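Administrative Law, Unit 4: Review of Entry Orders
Last updated: Saturday, August 28, 2021

A court asked to halt an entry order first decides whether the person suing has standing. A temporary stay settles nothing on the merits.
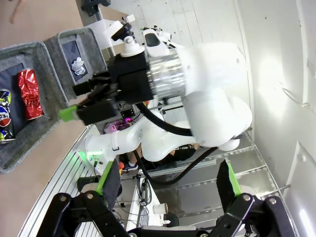 Clifford Chan objects that this order of steps is too clean, and that judges often look at the harm first when a traveler is already being held. The objection is fair for emergency motions. It does not hold for a full hearing.

Terms used in this unit:
Stay: pauses enforcement of the order against the persons named.
Injunction: directs the agency to act or to stop acting.
Waiver: granted case by case by the agency, usually without a hearing.

Read Kwiatkowski, pp. 70 to 141, before the second session. Written answers on the Hedcombe problem are limited to 2 pages and are due in September. Cite the order by section number.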